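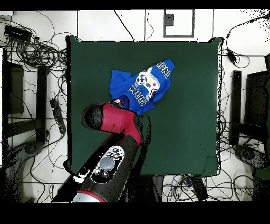 Stomping On Boxes: a term with a four-track EP

Project report by Imelda Fajardo, second year, Music and Sound

I wanted to find out how few things you need to make a blues record that people would dance to. My answer by the end of term was one guitar, one voice, one harmonica and a box to stamp on, and I had more fun getting there than on anything else I've done on this course!

The group was me (guitar and most of the recording), Séverine Chevalier (vocals, and harmonica on one song) and Estíbaliz Manzano, who played foot percussion in a pair of her grandad's dancing shoes. We called ourselves Femham after the village where Estíbaliz grew up, and the EP is called Grewal, after the street we rehearsed on. Our tutor was Erlinda Cabrera, who lent us records all term and only asked for some of them back.

Choosing the songs

We started with 23 ideas on a shared list. Most were half a chorus and a chord, and a few were just titles. We played every one of them in one long afternoon and kept anything that still worked with the guitar turned right down. What we ended up with was two of our own ("Plolau" and "Back Step Blues"), a slow waltz that Séverine wrote on the bus, and an old gospel tune we learned by ear from one of Erlinda's records.

"Plolau" isn't a real word as far as we know. Séverine sang it as a filler while she was looking for a proper line, and by the third run-through we couldn't hear the song without it. I'm really glad we left it in.

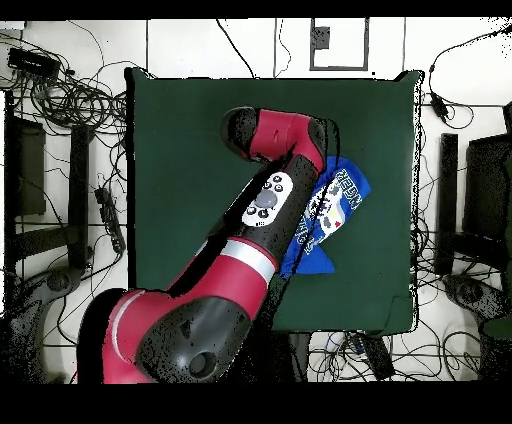 The waltz gave us the most trouble. A stomp on the first beat of three sounded like somebody moving furniture, so Estíbaliz tried leaving out every other bar, and suddenly there was all this room for the voice. We kept that version and I slowed my picking down to match.

Building the stompbox

You can buy a stompbox, but I wanted to make one, and this turned into my favourite part of the project. The first was an old drawer turned upside down with a contact microphone taped inside. It had a lovely low thud and also rattled on every hit. The second was a solid block of pine, which was clean but sounded like a knock at the door. The third was a shallow pine box with a thin lid, a folded tea towel inside to stop the ringing, and rubber feet. That's the one on the EP.

Things I'd pass on to anybody making one:

- Glue the contact mic down. Tape works loose after a few songs.
- Put the mic near a corner. In the middle it booms.
- Try it with the actual shoes. Leather soles and trainers are two different instruments.
- Take the highs off first, then see if you still want more bass.

Recording

We recorded in the small room at Starkstead, all three of us at once, facing each other. I'd planned to do the guitar first and add the rest on top, and we did try it, but the takes were stiff and Séverine said it felt like singing to a photocopy. Playing together meant the guitar leaked into the vocal mic and there was no fixing a wrong note afterwards. It also meant we listened to each other properly, and you can hear it (well, I can).

"Back Step Blues" took 19 takes. The slide part has a jump up to the twelfth fret that I kept landing sharp. The take we used is number 2. I'd been so busy worrying about the jump that I hadn't noticed how good the singing was.

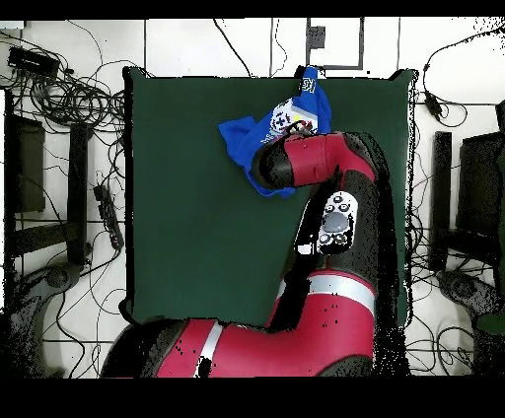

Mixing was quick compared with everything else. I used a little reverb on the voice, nothing on the guitar, and cut some mud where the stompbox and my bottom string were fighting. Estíbaliz asked for the feet to be louder on all four tracks. She was right about three of them.

The launch

We played the whole EP live in the college café at lunchtime in November, with Rosalinda Tiongson doing the sound. She moved the stompbox off the stage and straight onto the concrete floor, which cured a howl we'd been fighting all morning. People clapped along with the gospel tune, not always on the beat, and we got an encore and had to play "Plolau" again as we had nothing else ready.

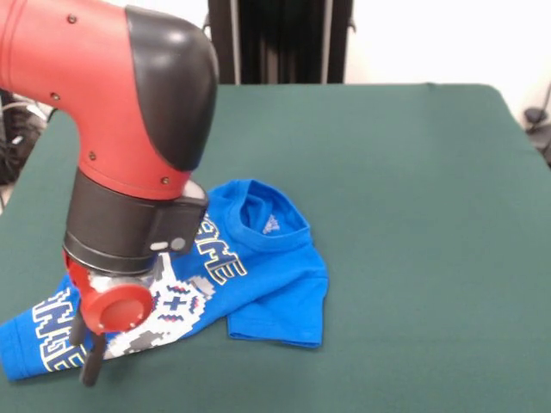 The EP had 149 plays in its first week online. I know that's small, but somebody left a comment asking what tuning the waltz is in (open D, capo on the second fret) and I was grinning all day.

What I'd change

I'd book more time for the vocals. Séverine did her best singing late in each session, just as we were packing up. I'd also write down the mic positions, as I had to guess them again for the gospel tune and the guitar sounds thinner there. And I'd learn to play slide standing up before agreeing to a gig.

Séverine and I are already working on new songs, and Estíbaliz wants to try a tambourine on her other foot.

7 shares | 2 comments

Sign up to our newsletter for student gigs and new releases.

Contact us | © Starkstead Music and Sound | Back to top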